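Plareo collar firmware 3.12 is out for the dog tracker. Notes from a week of running it at Grarnside, for anyone deciding whether to update.

1/ The GPS fix interval now defaults to 9 minutes when the collar is at rest. It was 3. You can set it back under Power > Tracking, but the setting is per collar, so check each one.

2/ Geofence alerts are better. The old build sent a false exit whenever the dog slept near the boundary. I had one overnight this week – previously it was most nights.

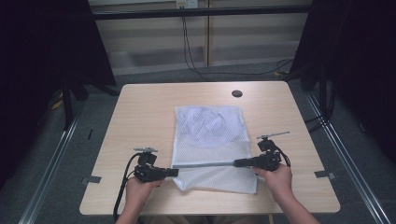
3/ Step counts are still too high on short-legged breeds. Same fault as the November build. The terrier logged 1633 steps on a day she mostly spent on the sofa.

4/ Pairing: remove the collar from the app before you update, then add it again. If you skip this, the battery reading sticks at the old value until a full reset.

5/ The base station needs its own update, and it has to go on first. The app doesn't say so.

6/ Not tested: the cat version, or anything on the Gravthorpe side where the mobile signal is poor. Will add to this thread if I get a collar out there.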